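Chapter 4
Surface Finishes for Small Furniture

4.1 Why a finish is needed

Wood continues to take in and give out moisture for as long as it exists. A board which is cut in October in a damp workshop will be narrower after one winter in a heated flat. The finish cannot stop this movement, but it makes it slower, and a slow movement does less harm to the joints. The second duty of the finish is to keep dirt and grease from entering the pores. The third is appearance, and for most customers this one comes first.

In the previous chapter we treated the joints of the small cabinet. We now suppose that the cabinet is assembled, the glue is hard and all faces are sanded. The student should not hurry at this point. Keegan McAlister, who taught finishing at the Birstead school, asked his pupils to leave the sanded piece overnight and look at it again in the morning, with the light coming from one side. 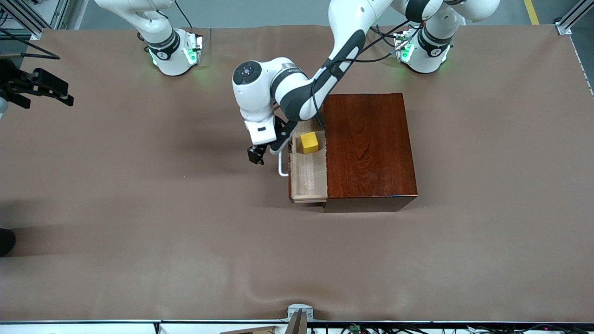

Scratches across the grain are the most common fault. They can hardly be noticed on bare wood, but a reddish or dark stain collects in them and shows every one. Sand them out along the grain with 238 strokes if it must be so; there is no shorter way. Corners need less pressure than the middle of a face, for the edge is quickly rounded.

4.2 Families of finish

Finishes can be divided into those which go into the wood and those which stay on it. Oils belong to the first family. They are easy to apply and easy to repair, but they protect only moderately against water. Varnishes and lacquers belong to the second. Shellac also lies on the surface, although a thin first coat enters it a little.
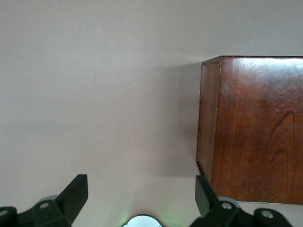 Wax is often named as a separate family. It gives a pleasant touch, but used alone it is weak, and a warm cup will mark it. In this book we use wax only over two coats of shellac.

The method of Oltevberg, described in section 4.5, requires a rest of 10 hours between coats. Before reading further, the student should prepare two test pieces from the same board as the cabinet and write on the back of each one which finish it will receive.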